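The trouble with towels

Ask Kerstin Berge what her robot finds hardest and she goes to a drawer and takes out a towel. It is small, brown and a bit worn. Her group at Sutix has spent most of the past year on it and a pile of others like it.

A box is the same shape before and after you lift it. A towel changes as soon as it is touched, and it changes again on the way up. Most gripping software works by matching what a camera sees to a stored shape, and with cloth there is no useful shape to store.

The Sutix method, which the group calls Trokton, leaves that step out. It looks for folds. From the wrist camera's view it picks out ridges in the fabric, scores each one for how well a finger could close on it, and goes for the best. Then it checks again once the cloth is held, using the same camera, and decides whether to carry on or put the towel down and start over.

“The second look is where most of the gain came from,” says Berge. “We nearly didn't build it.”

The check is harder than it sounds. The camera sits so close to the gripper that much of its view is taken up by the hardware itself, and whatever is behind the cloth gets mixed in with it.
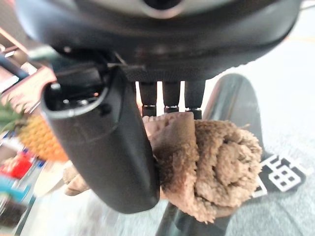

A bunched towel in the gripper, seen from the robot's wrist.

Cường Châu, who wrote most of the code for this part, trained it on 1029 labelled grasps. He did the labelling himself in April, mostly in the evenings, and sorted each one as firm, slipping or lost. The middle group caused the arguments. A towel held by one loop of pile can look the same as a towel held properly, and he went back over 254 of the grasps after Berge disagreed with him.

In the group's main test the robot made 1000 attempts at lifting a towel from a cluttered floor and dropping it in a bin. Without the second look it failed on around one attempt in five. With it, failures fell to one in 20. The price is time – each lift takes longer, and a bad run of restarts can be tedious to watch.

Thin cloth is still a problem. Tea towels lie too flat to give the system a ridge to aim at, and Châu has been trying a small push with the fingertip to raise one first. It works on cotton. On anything slippery the cloth just slides away across the floor.

The next trials will be at Vakwood, a laundry firm that has agreed to give the group a corner of its sorting hall and as many mixed loads as it wants. Berge expects the numbers to get worse before they improve. Châu is already asking for bed sheets.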